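The Trolano open day drew up to 900 people to the old Morgan building, and most of them left impressed. I left with a tote bag and some doubts.

The pitch, as Lerato Mathebula gave it from the stage, is that a person picks things up with a hand-held gripper, the gripper records it, and a robot learns the job. They had 293 recordings of household pickups to show us. She called this "teaching by doing." Fine. But who is doing the doing? Every good grab I saw that afternoon had a human wrist behind it, and a human wrist is very good at hiding a clumsy tool.

I asked Tatu Nyanda how the arm does on its own with a drink bottle in a cluttered spot. He told me the numbers were "coming along."

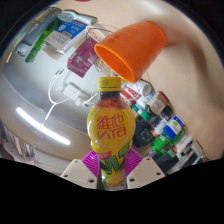 Coming along to where? Skosden said the same thing at its own demo last August, and I'm still waiting. I don't doubt the people at Trolano work hard. I doubt that a pile of recordings turns into a helper in my mother's kitchen by next year, and I'd like to see the failures before anyone asks her to pay for one.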